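Bench 2 pre-session checklist, Unton arm, bottle and cup set
Filled in by Sibusiso Mofokeng, Tuesday, before the 500-grasp block

E-stop, both buttons - OK. The left one still feels mushy but it trips every time.
Arm bolts at base - OK, snugged one up a quarter turn.
Wrist camera cable - OK. I re-taped it, please don't use the blue tape again, it leaves goo all over!
Finger pads - OK, wiped down.
Grip force limit - CHECK. It was still set for the Skedine jars, so I put it back to the bottle setting.
Free disk space - OK, 630 GB.
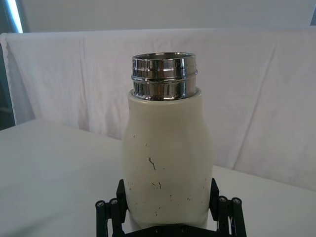

Labels are where we keep losing time, so I went through the last batch (332 episodes) before signing off. Most are fine, but a bunch just say "bottle" and we need the state too. With the cap off and the steel threads showing like that, it goes in as "bottle, open", and please keep the scuffed ones in the mix - the model needs to see worn paint as well as nice clean stuff. Grips down low on the body get tagged "low".

Objects empty before lifting - OK, tipped every one over the sink.
Backdrop clips - OK.
Walkway taped off - FAIL. Tape's peeling by the Whiteley shelf, I'll redo it at lunch.
Operator log open - OK, starts at episode 700.

Cleared to run once the tape is down.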